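Povgate water rates to rise in July

Households in Povgate will pay more for water from July, after the town council approved the first rate increase in six years. The average home will see its yearly bill go up by $193.

The money will go toward replacing old pipes on the east side of town, where 1,814 homes are still served by the original main. Leaks there have closed Godoy Street twice since winter.

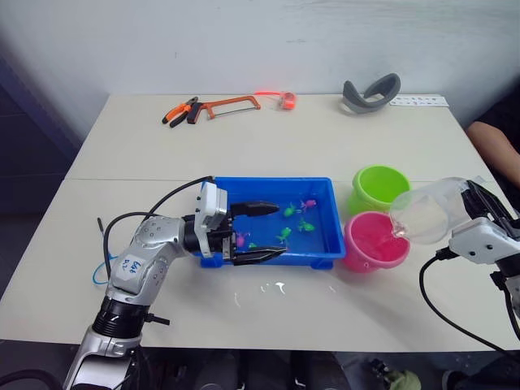 Public works director Karthik Sikder told the council that repairs alone would no longer do. "We keep digging up the same corners," he said. Crews will start at the Godoy Street pump station and work north – one block at a time, with water shut off only between 9 a.m. and 3 p.m.

Council member Rizwan Hettiarachchi voted against the increase. He wanted it spread over two years. 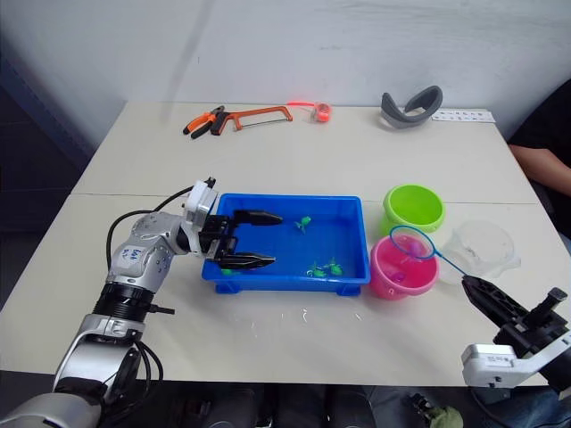 Help with bills

Residents on low incomes can apply for a $200 credit at the town hall billing desk. Bring a recent water bill and proof of address.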